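Skilano abre su taller de robótica a vecinos y estudiantes

La empresa Skilano recibió en febrero a 169 visitantes en la jornada de puertas abiertas de su taller de manipulación robótica, instalado en la antigua nave Imhof. Fue la primera vez que el taller se abría al público desde su puesta en marcha.

Las visitas comenzaron a las diez de la mañana y se hicieron en grupos reducidos. El recorrido incluía la sala de montaje, el almacén de piezas y la zona de pruebas, donde trabajaba el robot que la plantilla llama Iron. Los asistentes podían seguir los ejercicios desde el otro lado de la mesa y hacer preguntas al personal entre una prueba y la siguiente.

Seraina Reisinger, responsable del taller, explicó que los ejercicios se preparan con objetos corrientes y de poco precio. «Una pieza metálica siempre igual la coge casi cualquier máquina. Una goma elástica cambia de forma en cuanto se toca, y ahí se complica el trabajo», señaló. El equipo lleva registrados 2379 intentos con materiales de este tipo, entre gomas, cordones, bolsas y telas. Reisinger no quiso dar un porcentaje de aciertos y dijo que los resultados varían mucho de un ejercicio a otro.

La demostración se repitió en dos turnos, uno por la mañana y otro a las cuatro de la tarde. El segundo empezó con retraso por la cantidad de público que se había quedado en la sala de montaje. Entre los asistentes había alumnos de formación profesional, que preguntaron sobre todo por la programación de los movimientos y por las salidas laborales en el sector.

Ernovum, que colabora con Skilano en el diseño de las pinzas, llevó a la jornada varios modelos de dedos intercambiables. Ottilie Frei, ingeniera de esa empresa, mostró cómo se sustituyen y dejó que los visitantes los manejaran. Según Frei, la forma de la punta influye tanto como la fuerza con la que se cierra la pinza, y el desgaste obliga a revisarla con frecuencia.

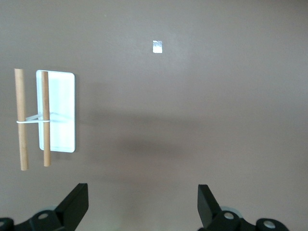

La pinza del robot ante dos varillas de madera unidas por una goma elástica, en la mesa de pruebas. Foto: Skilano

El taller ocupa 900 metros cuadrados y comparte entrada con las oficinas de la compañía. Skilano prevé ampliar la zona de pruebas con una segunda mesa, aunque todavía no ha fijado la fecha de las obras. Durante los trabajos se mantendrá la actividad en la sala de montaje.

La empresa estudia repetir la jornada el año próximo y ofrecer antes visitas para centros de enseñanza, con un máximo de un grupo por mañana. Los centros interesados pueden dejar sus datos en la recepción del taller, en horario de oficina. La visita es gratuita y los menores deben ir acompañados por un profesor.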